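Furberg opens carton reuse shelf at Lastwood depot

22 January 2016

Furberg has opened a reuse shelf for printed fruit cartons at its Lastwood depot. The shelf takes open-topped cardboard boxes that would otherwise go straight to the baler, and anyone with a depot card can take them home at no charge.

The depot received 2452 cartons between June and the end of the year. Of these, 237 were set aside for a trial of household storage, mostly for small packaged goods and travel items that do not stack well in a drawer.

Cartons are sorted into 3 grades. Grade 1 has clean corners and a flat base. Grade 2 may have frayed corners or bare cardboard showing, provided the walls stand up without support. Grade 3 goes to the baler. Boxes with a white inner side are kept apart from plain brown ones - the lighter interior makes it easier to find small items.

Strawberry cartons are the most requested. The high end walls and folded flaps hold tall plastic packages upright, and the low front rim leaves the contents in reach.

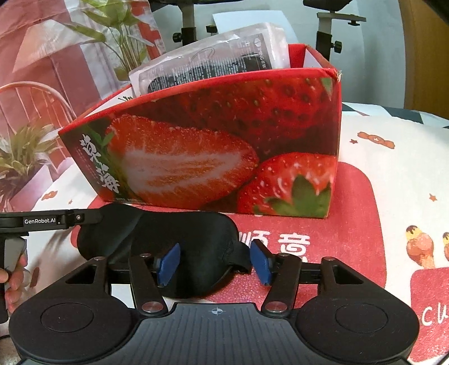 Furberg advises against using the cartons for unwrapped food or in damp rooms. Tape should be removed before a box is returned. Flaps should be left on, as a box without them is graded down.

The shelf is at bay 11, next to the Tamiru counter. Returns go through the same bay.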